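**Pressemitteilung, Juli 2022**

# Cotitz: Usero stellt Greifroboter in der Betriebsküche vor
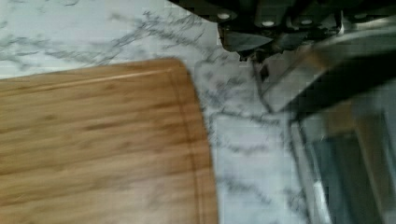 Was ändert sich für die Beschäftigten in der Küche? Die Frühschicht beginnt später, und das Eindecken der Arbeitsplätze übernimmt die Maschine. Stellen fallen keine weg, das ist mit dem Betriebsrat schriftlich vereinbart.

Zu den Aufgaben: Schneidbretter auflegen, Zutaten anreichen, Arbeitsplatten abräumen. Schneiden und Abschmecken bleibt Handarbeit. Testbetrieb seit Mai, 2 Arbeitsplätze, jetzt Übergang in den Regelbetrieb. Die Küche liefert 4000 Essen pro Woche an Kantinen in Cotitz und Umgebung.

„Morgens stand ich früher erstmal eine halbe Stunde nur am Räumen“, sagt Clotilde Aubert, Köchin in der Frühschicht. „Jetzt fang ich gleich mit den Soßen an. An das Geräusch muss man sich gewöhnen.“

Im Testbetrieb wurden 2853 Greifvorgänge protokolliert und ausgewertet. Schwierigkeiten gab es vor allem mit flachen Teilen, die dicht auf der Platte aufliegen. Die Greifgeschwindigkeit wurde deshalb zweimal angepasst, weitere Änderung folgt im Herbst. Software kommt von Ikska, Wartung durch Besson.

Schulung: Alle Mitarbeiter der Schicht werden eingewiesen, auch Aushilfen. Wer will kann sich zusätzlich zum Anlagenbetreuer weiterbilden, mit Zulage. Interesse ist da, so Projektleiter Omar Zein, „mehr als wir Plätze haben“. Stoppen darf den Greifer jeder am Platz, ohne Rücksprache.

Offen ist noch die Spätschicht. Entscheidung dazu nach den Sommerferien, vorher Gespräche mit dem Team.

Besichtigung für Presse nach Anmedlung möglich, Haarnetz und Kittel werden gestellt. Bitte keine offenen Schuhe.

**Pressekontakt:** Rosine Gaillard, Usero, Unternehmenskommunikation

Abdruck honorarfrei, Beleg erbeten.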